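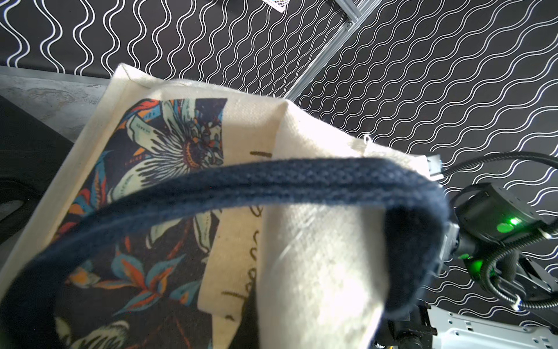 Section 4. Running the tote bag demonstration for visitors

Use this section when the Watari cell is shown to guests on an open day. It assumes the arm has been installed and homed as described in Section 2. Allow 11 minutes for one full showing, including questions.

4.1 Before guests arrive

1. Turn on the main supply. The Watari controller takes 110 volts only.
2. Wait until the indicator light on the gripper sensor is green.
3. Run your hand along the gripper cables and check that they move freely. A cable that pulls tight at the wrist will stop the arm partway through the lift.
4. Lay the canvas tote on the patterned mat with its opening facing away from the guest line. Leave one handle standing up in an arch.
5. Load the program named Bravo and set the speed to 2.

Note: The bag does not have to lie flat. Folds in the canvas are fine, but keep them clear of the handle – the fingers may close on cloth and strap together.

Caution: Do not raise the speed setting while guests are in the room, even if they ask.

4.2 During the showing

1. Ask guests to stand behind the floor tape. One operator stays at the stop button the whole time.
2. Say out loud that the arm is about to move, then press Start.
3. Let the arm find the handle, close on it and lift. Do not reach in to help.
4. If the grip slips, press Hold, wait for the arm to stop, and press Retry. Press Retry once only. After a second slip, end the run and go to 4.3.
5. Guests may handle the bag after the arm has parked and the operator has pressed Hold.

Caution: Loose scarves, lanyards and camera straps must stay behind the tape.

4.3 Between groups

1. Park the arm and press Hold.
2. Wipe the finger pads with a dry cloth. Cotton lint builds up on them.
3. Put the bag back as in 4.1, step 4.
4. Write the run number and any slips in the Costen log.

Note: Finger pads are replaced at 2,000 closings. Spare pads are in the Tirell case under the bench. Questions about the program go to Benjamín Quezada.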